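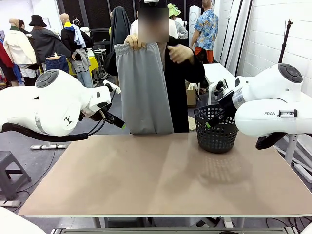 House Rules for Robot Hands
Jan 6, 2020

Ask five shops how a two-armed robot should be run around clothes and you get five answers. Most of them fit on a sticky note. Handell's used to. Then the sticky note fell behind a radiator and the shop went a whole December without it, which is how the 19-rule sheet came about.

The sheet is now taped up in three other places that I know of. Macapagal has it. So does Nelline, with two rules crossed out and one added in red pen. Atum uses it nearly word for word and has tacked on a form.

So what's in it. Mostly dull stuff. Good.

Rule one is about the table. Nothing goes on it except what the job needs. Phones, coffee, tape rolls, all off. Pockets get checked too, before a garment goes anywhere near the arms. Coins and lip balm were the usual finds. One hex key.

Rule two is who can reach in. One person at a time, and that person says so out loud. Everyone else stays back, even if a sock is sitting right there and it would take a second. A second is plenty of time for an arm to start moving. Handell's crew had argued over this one for weeks – fast shops hate it – and then wrote it down anyway.

Then stop buttons. Two of them, one on each side, tested at the start of every shift with the arms moving slowly. Not tested by looking at them. Pressed. The result goes in the log, with initials.

The log is where people fall off. Atum went back through its own at the end of the year: 854 runs, and only 522 had every box filled in. The rest had blanks, mostly in the same box, the one for what garment was used. Someone had put "pants" a lot. Pants isn't enough. Sweats with an elastic waist fold nothing like stiff jeans, and six months later you can't tell which run was which. The rule now asks for type, fabric, size and how it was handed over, held up or laid flat. Takes maybe a line and a half.

Hand-overs get their own section, the longest on the sheet. Hold the garment by the waistband or the collar, never by the part the gripper is going for. No scarves, no dangling lanyards, long sleeves pushed up or banded. Hair back. If the arm is moving, your hand isn't near the cloth. If you need to fix a twist, call it, wait for the stop, fix it, step away, call it again. Sounds slow. It is slow. Nelline timed it and a called fix costs 40 seconds, and they kept the rule.

Cables next. Every loose one gets a look before power-up, and the ones hanging off the arms get checked through the full reach, becuase a cable that's fine at rest can snag at full stretch. Floor cables are covered or moved out of the walking path. Nelline's red-pen addition lives here: step stools get folded and put away, or moved to the wall, before the arms go live.

Worn fingertips get swapped on a schedule. Macapagal wanted to wait until they slipped. They got talked out of it – a slip with a delicate knit means a pulled thread and then a debate over who pays.

Is any of this official? No. There are published safety standards for industrial robots and a shop should be reading those first, with someone qualified doing the proper risk assessment. The sheet doesnt replace any of it. It covers the stuff underneath, the daily habits a big document was never going to get to. Like where the coffee goes.

What I'd still change: the section on visitors is two lines long and needs to be a page. Every one of these shops gets people wandering through, asking questions from the wrong side of the table. Macapagal has started using floor tape. Atum has a sign-in form, as it would. Handell says a new draft is coming, with the visitor rules up at the top and bigger type.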